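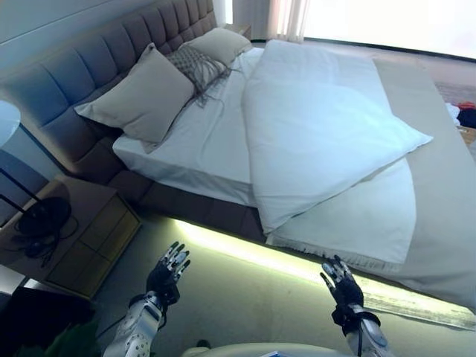
Housekeeping help wanted, Firnow Guest House, Jakberg

Mar 8, 2023

Two people needed for the season, start asap. Part time, mornings mostly, 30 hours a week when we're full, less when we're not. Could suit a student or someone coming back to work.

The job: changing beds, bathrooms, hoovering, laundry down to the cellar and back up again (no lift, sorry, steep stairs). Some breakfast clearing if the kitchen is short. Start at 9, finish when the rooms are done.

Experience nice but not needed, Glória Serrano will show you how we do things. Must be ok working alone, on time, and fine with dogs as we take guests with dogs. Some English or Portuguese please, either will do.

Pay is hourly, paid every two weeks, tips shared out between everybody. Lunch included. Staff room availble in the Baptista annexe if you're coming from further away, ask about the rent. No parking at the house but the bus stops at the bottom of the hill.

One weekend in two off. We close in January so no work that month.

To apply: short note to Simão Mendes at the front desk, or hand it in at the door before noon. No CV needed, just tell us where you've worked and when you can start. One referance if you have it. Trial morning is paid.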